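Wanetti opens orders for its hand-held gripper kit, and I get to tell you about it

Last updated: 7th April
14 comments | 52 shares

Hello from Skurnanby! I'm Ermira Atanasov, I look after product at Wanetti, and for once they've let me write the press release myself. I'm told it should be short and serious. We'll see.

As of this morning you can order the Tratesden, our hand-held gripper kit for people who teach robots to do household jobs. You hold it, you squeeze the trigger, the two fingers close, and the camera on top records the lot from the gripper's own point of view. Then you take that recording back to your robot team and they train on it. No arm to ship, no bench to bolt anything to, no engineer standing over you while you try to fold a pair of trousers. It goes in a rucksack and you can be working a few minutes after you've taken your coat off.

We've been at this for a good long while. The first version was mostly tape and hope, and my colleague Sorin Đorđević still keeps it on his desk (he won't let me photograph it). The one you can buy now is the fourth proper build, and it's the first I'd happily hand to somebody who has never seen a gripper before. It weighs less than the last one, the trigger is softer, and the grip finally fits small hands as well as big ones. I have small hands, so I had been going on about that since February last year!

Most of our work with it has been in ordinary homes, because that's where our customers want their robots to end up. Clothes and bedding are what they ask about most, and they are horrible things to pick up. A cup is always the same shape. A pair of jeans never is, and once you put it on a soft blanket with a cushion behind it there's hardly a hard edge for a finger to find.

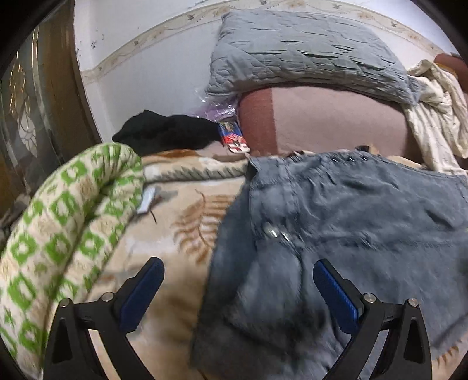 The fingers are the part I'm proudest of, so let me go on about them for a bit. Each one is an open frame with a ridged pad on the inside, and the pad is what touches the cloth. We make ours blue, and yes, I know that means they're up against blue denim half the time, as they are over that bed, but the black frame behind them keeps the outline easy to follow. The triangular cutouts save weight and let you see a bit more of what you're reaching for. Špela Radulović, who designed the fingers, went through a silly number of ridge patterns before she settled on this one. Deeper ridges caught on frayed edges and shallower ones slid off anything quilted. If you wear a pad out, you undo the small screws, swap it and carry on.

The camera has a very wide lens, so you get a round picture with plenty of the room in it as well as the thing you're holding. Some people find it odd to look at for the first hour. After that you stop noticing, and your robot team will thank you for all the extra background.

So what do you get? The kit has the gripper itself, the camera already fitted, 8 spare pads, a charger, a carry case and a printed guide that Thongchai Paisan wrote in plain words. There's also a year of our Spahić software, which sorts your recordings, flags the ones where the fingers went out of view and packs up the rest for training. It runs on a normal laptop. You can leave it going overnight if you've had a busy day.

The price is 3868 euros for one kit, with the software included. If you order four or more we'll knock a bit off and throw in an online training session with Kastriot Hoxha, who has more patience than anyone I've ever worked with. Extra pads are sold in packs of eight as well. We had 287 people on the waiting list, and they've all had an email with a link, so please check your junk folder before you write to me - I say that with love.

A few things it doesn't do yet. It isn't waterproof, so keep it away from the washing-up. It won't lift anything heavier than a full kettle. And the battery is good for a morning, so if you're out all day, bring the charger. We're working on a bigger battery and I'd like to have it ready before next winter, but I've been wrong about batteries before.

Journalists and reviewers who'd like a kit on loan can have one for two weeks. Write to the Wanetti press desk in Skurnanby and put "Tratesden loan" in the subject line. It comes to me, and I do answer.

Recent from Wanetti
- Spahić update: faster sorting for long recordings
- How to change your finger pads
- We've moved to a bigger workshop in Skurnanby
- Kastriot's tips for recording your first day at home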